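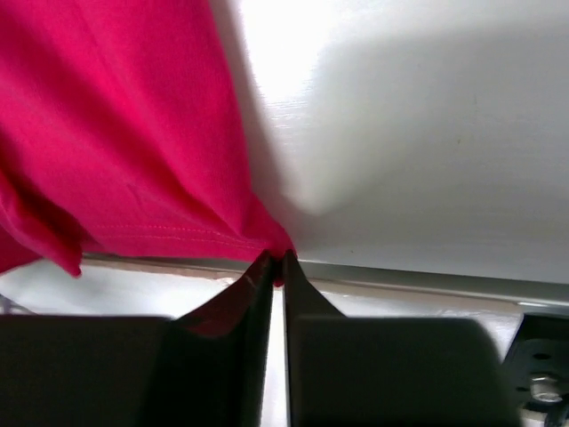
Bottom hem, two rows of stitching, and a long soft fold running down towards the corner.

The Red Shirt, and How I Fold Now

A small gallery this month, and a lot of chatter to go with it, so put the kettle on. I've been going through the short-sleeved shirts, all 53 of them, which came down from the loft in Dravirwood in August and had been sitting in the spare room looking at me ever since. Some are mine, some were my brother's, and a good few came from the old Brisance walking club, where everybody had a different idea of what size they were. I've wanted to do a page on folding for ages and this seemed as good a shirt as any to start with. Red, pink, raspberry, I go back and forth on what to call it. Tomás says it's red and that I'm making a fuss. It seems to change with the light, and in the creases it goes properly dark, so I'm calling it the red shirt and leaving it there.

I do love a double row of stitching along a hem. My aunt Graça Falcão taught me to look at the hem before anything else when buying second-hand, and I still do it in every charity shop (I turn the whole thing upside down on the rail, much to the annoyance of whoever is behind me). She'd run her thumb along both rows and if one of them had popped she'd put it straight back. On this one the thread is a lighter pink than the cloth, and I like that far more than a perfect match. You can see what you're doing when you line the edges up, for one thing!

The other thing about a hem like this is that it has a bit of weight to it. When I lift a soft shirt by the bottom corner the whole panel slides about, but the hem stays more or less a hem. So that's where I start. Bottom corners first, pull them level, let the middle sort itself out, then go after the creases. I used to begin at the shoulders, the way they do it in shops, and I'd always end up with the bottom in a twist and one corner tucked under where I couldn't find it.

Knitted cotton is forgiving, though it does remember how it was dried. If you've pegged it by the shoulders you get those two little beaks, and no amount of smoothing gets rid of them. Peg it by the hem. I had a long disagreement with Horácio Valente over this when we shared the drying room at Grirutholm, and he has never come round to my side. He hangs everything on plastic hangers and swears by it. His shirts do look all right, I'll give him that.
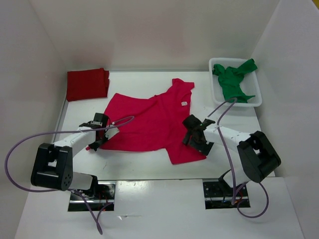 Spread out sideways on the white table, collar end to the right, with a small pale label at the neck.

I lay everything sideways like that now, body to the left and collar to the right. It started as a matter of elbows, because on my own kitchen table there's a wall at one end and I can't get round it, but I've grown to like it. Both sleeves are within reach that way. One goes off towards the back and the other comes towards you, and you can bring each of them in over the body without having to lean across the neck.

A white table is a joy for this. My own is dark wood and every bit of lint shows up on it, and then it's on the shirt. On a pale smooth top you can see where the edge of the cloth is all the way round, and a red shirt on white is about as easy on the eyes as folding gets. I had a go on Glória's table as well (cream oilcloth, lovely thing, lemons all over it) and lost a yellow polo shirt completely.

Here's how I go about it from flat, for the people who wrote in and asked:

Face down if you want the front showing at the end, face up if you don't mind. Smooth from the middle outwards with flat hands. Not fingertips, they leave little tracks. If there's a long diagonal crease coming off a sleeve, don't press on the crease itself, go back to the sleeve and give it a small tug away from the body. Nine times out of ten the crease goes with it.

Bring the far side in by a third, then turn the sleeve back on itself so it lies along the edge and doesn't poke out. Do the same with the near side. I used to fold the sleeves in first and then the sides, and I still do it for anything with long sleeves, but with short ones it only gives you a lump near the shoulder.

Then hem up to the middle, and once more up to the collar. Fingers under the whole width when you lift it. If you take it by one corner you'll be starting again.

For the drawer I fold once more so they stand on end like books. Tomás thinks this is ridiculous and keeps his in a pile, and then complains that he wears the same top three shirts all year. I've said what I have to say about that.

A few odds and ends from the rest of the sort-out. The oldest shirt in the boxes was a grey one from the summer of 2000, with the neck gone soft as a duster, and it is now a duster. Twenty of the lot went to Graça Correia for her patchwork, mostly greens and blues, and she has already cut into the stripy one I was half hoping to get back. Anything with a label that said 100 per cent cotton I kept to one side for her too, as she says the mixed ones pucker when she presses the seams. I cut the labels out of my own shirts if they scratch, but I leave them in for anything I'm giving away, so the next person knows how to wash it.

Washing, while I'm on it. Reds go in with reds here, inside out, on cool, and I've given up on those sheets that are meant to catch the colour. I had a whole batch of tea towels go the shade of tinned salmon last winter and I'm still using them. Glória Garcia puts a handful of salt in with hers and says it holds the dye. I've no idea whether it does anything, but her red apron is older than my car and still looks very smart, so I'm not going to argue with her.

Somebody also asked about storing summer shirts over the cold months. I use old pillowcases, tied at the top, with a bit of dried lavender in the bottom of each one. Cardboard boxes are fine if the loft is dry. Ours isn't especially, and two shirts on the bottom layer came out smelling like a church hall — they've been through the wash again and they're on the line as I type.

Next month it'll be jumpers, and after that I've promised to tackle fitted sheets, which I've been putting off. If you've got a method for those that doesn't involve a second person, please send it in. Horácio, I know you hang them on two hangers, you needn't write.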